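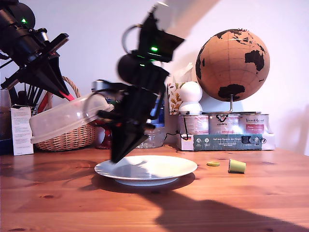 6.3 Fault 24: Following error during table work

Fault 24 is raised when the position of a joint differs from its commanded position by more than the set limit. On a Grasum two-arm station it is most often seen when one arm moves fast toward a plate while the other arm stays at its hold point.

CAUTION: An arm in Fault 24 may still be under power. Keep hands off the table until step 2 is complete.

1. Press the stop button on the Kulico controller. Both arms must be stopped, including the one that did not report the fault.

2. Switch the motor supply off. Support the arm by hand before releasing the brake.

3. Read the fault log and write down the joint number and the error count. A count over 3,000 points to a slipped coupling. Go to section 6.5.

4. Check the cable loop at the upper housing. It must not pull tight at any point in the joint's travel.

5. Set the mode switch to Man and move the joint slowly through its full range. Stop if it binds.

6. Restore power and set parameter 478 (speed limit, table approach) to 2.

7. Repeat the approach to the plate with the second arm at its hold point.

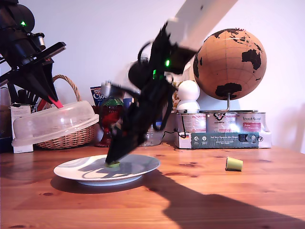

Altach reports that on its station the fault came back after step 7 until parameter 478 was saved to the controller as well as set, and asks that the save be listed as its own step. Until this section is reissued, save the parameter at the end of step 6.

8. If the fault does not return, raise parameter 478 one level at a time. Run the full task at each level before going further.

NOTE: Green indicators on the arms show supply voltage only. They stay lit during Fault 24 and must not be used as a sign that the arm is safe to touch.

9. If the fault returns at level 2, leave the station switched off and replace the joint encoder cable (section 7.1).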